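The open afternoon at the Brilthorpe workshop started at 11, and by the time I got upstairs there was already a line of kids on tiptoe along the rope. I had come to talk with the woman who runs the handling bench for Ollo, the small outfit that teaches robot arms to deal with cloth and other soft stuff. She asked me to leave her name out ("put the bench in, the bench did the work"), so I'll call her the bench lead.

She talks fast and with both hands. Before Ollo she spent 16 years repairing sewing machines, and she says it was better preparation than any class she could have taken.

"With a metal part, you know where it is," she told me. "You pick it up and the far end comes along with it. Cloth doesn't owe you that. You lift one corner and the rest does whatever it feels like, and now you've got a brand new shape to deal with."

I asked whether visitors get that, or whether they come wanting to see something weld a car door.

"Oh, they get it right away! Everybody has folded a fitted sheet. I had a guy here this morning, big guy, works in roofing, and he stood there for 40 minutes. He kept saying, 'Go on, go on, get it.' He was coaching it."

The program that runs the demonstration is called Cimel, and this version of it is number 707. She laughed when I asked if there had really been that many. There had, she said, and plenty of them differed by a single setting. The one before this squeezed too early. The one before that was so careful it would hover over a piece of cloth and never commit.

"You have to let it be a little bold," she said. "That was hard for me. I like careful."

Down the hall, a second group was showing Sulemana, their sorting project, which is louder and has a moving belt and got most of the teenagers. I looked in for a few minutes and it was fun, but I kept drifting back to the cloth. There's something about watching a machine try a thing that you do every morning without thinking. People around me went quiet at the same moments. A little girl in front of me held her own sleeve between two fingers, let go, and pinched it again.

I asked the bench lead what she looks at while it runs, given that she must have seen it more times than she'd like.

"The tips," she said, right away. "I don't look at the arm at all anymore. The arm is showing off. Everything I care about happens in the last little bit, where it meets the cloth."

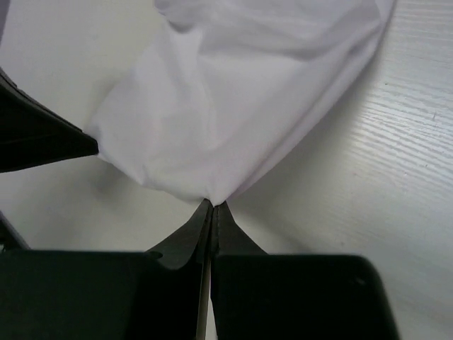
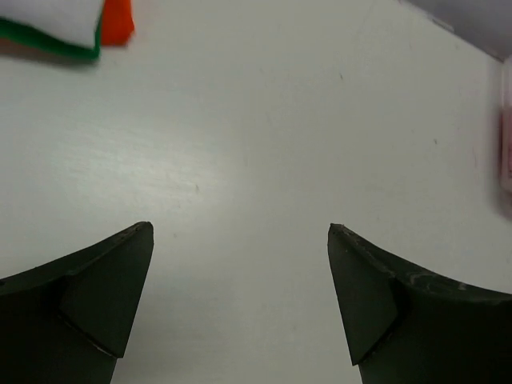
She has strong feelings about fingertips, and I got the full tour. People ask her for softer ones, rounder ones, ones more like ours, and she has tried a fair number of them. She keeps coming back to narrow wedges, the kind that can close on a small pinch of white cloth and hang on to it right at the gathered end. The dark green pair has scuffs along one finger and a little wear at the points, and I asked if that bothered her. "No, I love that," she said. "A clean finger hasn't been anywhere."

We got onto the subject of speed, which was the question I heard most from the crowd. Why is it so slow? She doesn't mind being asked. She could turn it up, she said, and some days she does, but for an open day she wants people to have time to guess what's coming.

"If it's quick, they clap. If it's slow, they start talking to each other. 'It should go in from the side.' 'No, it needs to let go first.' I get good ideas that way. Two of the changes in Cimel came from people standing at that rope, and one of them was maybe nine years old."

And what would she like it to do next? I expected a big answer, a whole laundry room or a hospital linen service. She thought about it longer than anything else I'd asked.

"Socks," she said. "Inside out ones. You have to reach in and find the toe and pull it back through yourself. I've got a drawer full of them ready to go, and I can't wait."

A voice from the rope called out to ask whether it was going to have another try. She was already walking back to the bench.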